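Utov FAQ

Same questions every week in the inbox so here they all are, one page. Last updated 2018-09-28.

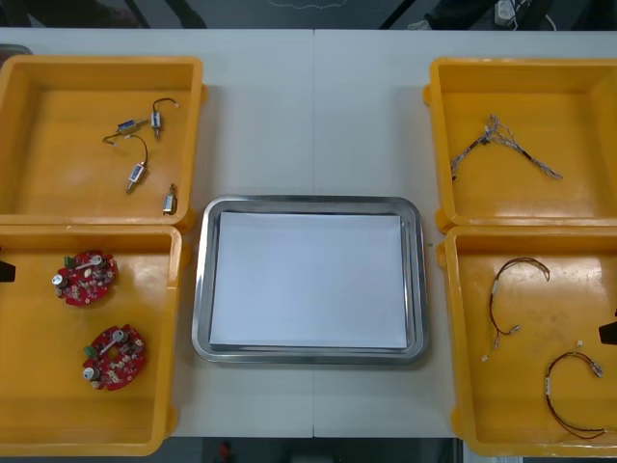
Fan page, not the band. We can't get you on a guest list, can't pass on your beat tape, can't settle your bet about who ghostwrote what. If it's on this page we either heard it from the group in an interview, read it on a sleeve, or got it from the label. Where we're guessing we say so.

Who or what is Utov?

Rap group out of Prostville. Two MCs and a producer who also does the cuts. Sometimes a bass player on stage, never on the records (one exception, see below). They don't use their real names in public and have asked people to leave that alone, so we do. Please don't post them in the comments. We delete those.

How do you say it?

OO-tov. Stress on the first part. Radio people say YOU-tov and the group has stopped correcting them.

What does the name mean?

Depends when you ask. Early interviews: it's a surname off a mailbox on the street where the producer grew up. Later ones: it means nothing, they liked how it looked on a sticker. We'd go with the mailbox.

What's their net worth?

No idea. Neither do the sites that give you a number. We looked at four of those pages and got four different totals, one of them counting a house none of them has ever owned as far as anyone knows. They're an independent group with a small label and two of the three had day jobs until the second album. Work it out from there.

What label are they on?

Vodoron. Small, run out of two rooms over a print shop in Prostville. Before that they put the first EP out themselves on cassette. Vodoron does one-album deals so every record you'll see a rumor that they're leaving. They haven't left yet.

Did they turn down a major?

They've said there was a meeting. One meeting, nice lunch, no offer on paper. The "seven figure deal" story comes from a forum post that was a joke and says so at the bottom.

What have they released?

Quick list, oldest first.

The mailbox EP (self-titled really, everyone calls it that). Cassette, later digital.
Benavides Street. First album. 12 tracks.
The Benavides Street instrumentals. Download only.
Cold Porch. Second album, 43 minutes, the one with the live bass on the last song.
A handful of loose singles, mostly put out in February for some reason. Not on any album.

No mixtapes. If you find a mixtape with their name on it somebody else made it.

What's Benavides Street about? Is it a real street?

Yes, real street, east side of Prostville, runs from the bus yard down to the river. Both MCs lived on it at different times. The album goes more or less from one end to the other, house by house, with the bus yard song first and the river song last. You don't need to know that to like it. Some of the addresses in the lyrics are changed. Don't go knocking, people live there.

How many copies of the first pressing?

3,326. Odd number, we asked Vodoron twice. That's what the plant delivered and that's what got sold. Black vinyl only, no color version. The sleeve has the song titles in the wrong order on the back, tracks five and six swapped. Fixed on the repress. So swapped titles = first pressing. Sellers listing a "rare misprint" are selling you a normal first pressing.

Is there going to be another repress?

Label says yes, no date. They said yes last year too.

Where can I get the cassette?

Second hand only. Dubbed at home in small batches so they don't all sound the same, some are pretty quiet on side B. J-card is photocopied on gray paper. There are bootlegs with a white card. Lots of them. Ask for a photo of the inside of the card before you pay, the real ones have the thank-you list in handwriting.

Are the lyrics online anywhere?

Official ones only for Cold Porch, they're in the gatefold. Everything else on lyric sites is typed up by listeners, us included, and there are mistakes. We know about the second verse of the laundromat song. We've heard it a hundred times and still can't get the last line. Send us your version if your sure.

Who produces?

The third member does all of it. No outside beats on any release so far. Works on an old sampler and a four-track, then mixes down at a studio across town. Wont say which records the samples come from, for the usual reasons, so we don't list them either, even when we recognise them. Please don't send us sample ids.

Do they do features?

Rarely. They've done guest verses for other Prostville acts and a couple for people they toured with. On their own albums, zero guest rappers. One sung hook on Cold Porch, uncredited on the sleeve. The group has said she's a relative and wants it kept that way.

Can I book them / send them a verse price request / etc?

Vodoron handles booking. Email is on the label's site, not ours. Verse requests they mostly don't answer.

When are they touring?

Dates go on the label's site first. We copy them over when we get time, usually a day or two behind. So check there. No overseas dates announced. There was one festival overseas that printed their name on a poster before anyone had agreed to anything, that's where that came from.

How long is the live set?

Headline, a bit over an hour. Support, half that. The EP songs only turn up as a medley now. They nearly always close with the river song. No encore most nights, so don't stand there waiting, get your coat.

Can I film at shows?

They're fine with phones. Not fine with people streaming whole sets or with lights on. Tapers should ask at the desk. We host no recordings here.

Are shows all ages?

Up to the venue. The hometown shows at the hall usually are. Clubs usually aren't. Call them.

What do they charge for tickets?

Hometown shows have been $20 on the door and they've kept it there. Elsewhere it's whatever the promoter sets plus fees. If you're paying three times face value from a resale site, we can't help, sorry.

Is there merch?

Shirts, a hat, the sticker. At shows and from the label. Sizes run small. The label only ships on certain days of the week and goes very quiet while the group is on the road, so a three week wait isn't a scam. Six weeks, write to them. We don't sell anything, anything with our page name on it is not from us.

Did they break up?

No. Comes up every time they go half a year without posting. One MC moved out of Prostville after the second album and that started it. Still recording, they've said so, just slower.

What about the beef?

Which one. There was a line on Cold Porch that people decided was about another local group. Both sides have said it wasn't. They've played the same bill since. That's all there is and we're not doing a timeline.

Is there a third album?

Being worked on. No title. Any title you've seen is made up, including the one with the cover art, that's a fan edit (good one tho). We've heard two new songs live, one slow, one very fast with no drums for the first verse. No idea if they're for the album.

Were they in a movie?

A song was. The bus yard song plays in the background of a diner scene in an indie thriller, maybe fifteen seconds. The group isn't on screen. The guy at the counter people keep sending us screenshots of isn't one of them.

Why aren't the loose singles on streaming?

Some are, some come and go. Label says it's paperwork. The one with the train horn was pulled and hasn't come back, and they won't say why. Probably the sample. Guess.

Do they answer fan mail?

Paper mail sent to the label, sometimes, slowly, and people have had postcards back. Messages online, hardly ever. Don't send food. Somebody sent food.

Can I use a track in my video / podcast / school project?

Ask Vodoron, not us. For school stuff they've been pretty relaxed as long as you ask first and credit. For ads it's a no.

Can I use text from this page?

Sure, link back. Net worth sites: please stop copying our discography with the typos still in it.

I found a mistake.

Send it. Use the contact form and put the question heading in the subject line or it gets lost. Corrections go in whenever somebody has an evening free. Questions that aren't on here, same form, but read the page again first, the answer to "is it a real street" is up there.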